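Stondcombe Robotics Board > Manipulation > Sim and Synthetic Data

Thread: Does randomizing the countertop do anything, or do we just like granite

kanaujia_kid wrote:

Finished reading the Bornine writeup over lunch and I have a complaint. They train a two-handed policy in sim to move fruit onto a plate, and the headline is that swapping counter textures during training gets them most of their gain. Then you get to the table in the back and the textured runs also had 2324 demos while the plain gray runs had 559. I am not a statistician but I did once own a calculator.

Has anyone tried it with the same number of demos on both sides?

ernura_ops wrote:

They address this. Section 5, second paragraph. The extra demos are generated from the same human ones, replayed with new object positions, so there isn't much new information in them. Takács has been saying for years that replayed demos flatten out early.

kanaujia_kid wrote:

"Isn't much new information" is carrying a piano up the stairs in that sentence. New positions are new information. That's what a position is.

mcrenshaw wrote:

Myrtle from the Ernura side of the building. I ran the boring version of this in March because Fitzgerald Schumacher bet me a sandwich. 559 demos in each arm of the study, one arm plain gray counter, other arm random pick from our texture folder (granite, wood, tile, one that is for some reason denim). Same policy, same training length, 303 test rollouts per arm on a counter neither had seen.

Textures won. By less than Bornine says, by more than Fitz said. We are still arguing over who owes the sandwich.

fitz_s wrote:

We are not still arguing. I said "a modest improvement" and it was a modest improvement.

mcrenshaw wrote:

You said "noise," Fitz. It's in the chat log.

ernura_ops wrote:

Which failures went away? If it's the grasp itself I'd be surprised. Counter texture shouldn't matter much once the hand is on the thing.

mcrenshaw wrote:

Mostly reaching to the wrong spot. The gray-trained policy gets on a speckled counter and starts treating specks as possible groceries. It would close on bare stone with real confidence. The grasp failures barely moved, and those are the ones that keep me up. Anything sitting under or behind the hand is still a disaster. Xiomara and I went through 226 failed rollouts by eye and sorted them into bins. I don't recommend it as a hobby.

xgreenberg wrote:

Co-signing the hobby review. Also, for the record, my sister Shoshana did the second pass of labels without seeing ours, and she disagreed with us mainly on "bumped" versus "pushed." We merged the two and everyone calmed down.

kanaujia_kid wrote:

OK, I'll take "smaller than advertised but real." Could you post what the policy gets as input? Half the fights on this board are about views nobody else has looked at.

xgreenberg wrote:

Sure. I typed up the bins too, since people keep asking for them by DM. Work from the top and stop at the first one that fits.

1. Phantom reach. The hand closes where there is no object. The big gap between gray and textured is in this bin.

2. Blocked view. The hand is over or in front of something it needs to know about. Lemon on the gold trivet, right hand up against it, and a bit of red showing from under the thumb. The blue plate is out in the open with nothing on it, so the destination is the easy part. Textures did nothing for this bin.
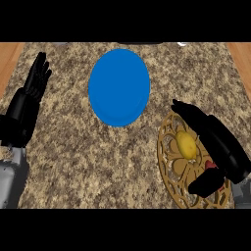

3. Bump or push. Contact with the wrong object, formerly two bins, see family dispute above.

4. Dropped on the way. Picked up fine, let go early.

5. Timeout. Neither hand does anything you could put a name to.

ernura_ops wrote:

Bin 2 is what I'd expect. You can't texture your way out of a thumb. Did you try a second camera?

mcrenshaw wrote:

It's next on the list. Fitz has already predicted a modest improvement.

fitz_s wrote:

I'd like it noted that I'm usually right about those.

kanaujia_kid wrote:

I'd still like to see gray with the full 2324. If plain gray catches up when you feed it enough, the texture result is a footnote about saving compute.

mcrenshaw wrote:

Fair. I can queue that after the camera runs. If somebody else wants to beat me to it, the config is in the shared folder, and please take the denim out first.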